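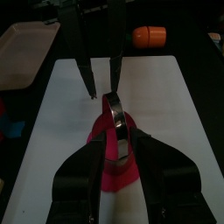 How I Turn Little Metal Pails Into Party Favor Buckets

Posted April 2, 2023

I've been making favor buckets for years, for birthdays and baby showers and one very rainy block party over in Drurnell, and I get asked how to do them often enough that I figured I'd write the whole thing up. They're cheap, they stack in a closet, and kids carry them around for weeks afterward. My niece still keeps hair ties in hers!

I'm using the small pails with a thin metal handle, in pink. Any color works, but I love a hot pink or magenta because plain white tissue looks so good against it. If you go pale, you'll want a brighter filling.

What you need

Small pails with handles, one per guest plus 2 spares
White tissue paper
Narrow ribbon, 27 inches for each bucket
Card stock tags and a hole punch
Scissors
A soft cloth and a drop of dish soap
Clear tape
The goodies

I buy my pails from a little shop called Flingate. Last time I paid 87 cents each, which I thought was great until I saw them on sale the week after the party. Oh well.

Setting up

Work on something white if you can. I put a big white board down over my dark table and it makes a huge difference – you can see every snip of ribbon and every speck of glitter, and when you're done you pick the whole thing up and tip it over the trash. I also keep a shallow tray at the back corner for the bits I'd lose otherwise, like tags and the little stickers.

Step 1. Wash and dry the pails

New pails usually have a dusty or slightly greasy feel inside. Wipe them out with the soapy cloth, rinse, and dry them right away, getting into the crease where the bottom meets the sides. Peel the price stickers off now too. If one leaves gunk behind, a dab of cooking oil and a few minutes of patience will take it off, and then you wash that spot again.

Step 2. Check the handles

Swing each handle all the way over, one side to the other. It should move freely and stand up in the middle without popping out. If an end does pop out, squeeze the wire gently inward with your fingers and slip it back into its hole. Don't yank it. Thin handles bend easily, and once you've got a kink in one it never looks quite right again (ask me how many I keep in the garage for holding screws).

Run a fingertip over the ends of the wire while you're there. Anything scratchy gets a bit of tape over it, or goes to the garage with the others.

Step 3. Ribbon the handle

You can leave the handle bare, and with a nice shiny one I sometimes do. For little kids I like to wrap it, though, as it's easier on their hands.

Stand the handle straight up. Tape one end of the ribbon down low on one side, then wind it around at a slant, overlapping each turn by half. Keep it snug. It helps to pinch the handle at the bottom with one hand and wind with the other, or get a helper to hold it for you. When you reach the far side, tape the end under and tie a small bow over the tape. Trim the tails on a slant.

If your ribbon keeps sliding, it's too slick. Grosgrain holds much better than satin. I used a roll of the Nimbridge grosgrain for my last batch and it stayed put all afternoon, even with sticky fingers involved.

Step 4. Tissue

Cut a square of tissue that's a good bit wider than the pail. Poke the middle down with your fist and let the corners stick up past the rim. One sheet looks skimpy, so I use two, with the second one turned so the corners fall in between the first ones. Don't fuss with it, crumpled is good.

Step 5. Fill

Heavy things at the bottom, tall things at the back, candy last to plug the holes. Leave enough room for the handle to fold down, or you'll be sorry when you try to pack them in the car. I've done 53 in one go for a school picnic in June, and every one with a pinwheel in it had to ride on somebody's lap.

Skip chocolate if they'll be outdoors. I know, I know, but I've cleaned that up before.

Step 6. Tags

Punch a hole, thread the tag on a short bit of ribbon, and tie it where the handle meets the pail. Up at the top of the handle it just flops around and gets torn off. My tags came from a printable set by Nic Aodha Paper Goods, and I write the names in by hand with a thin black marker. Let the ink dry before you stack anything on it.

Getting them there

Handles down, pails side by side in a low cardboard box, with a towel stuffed in any gaps. Once you're there, pop the handles back up and fluff the tissue. The two spares come along with me already filled, minus the tags, and I bring the marker in my purse.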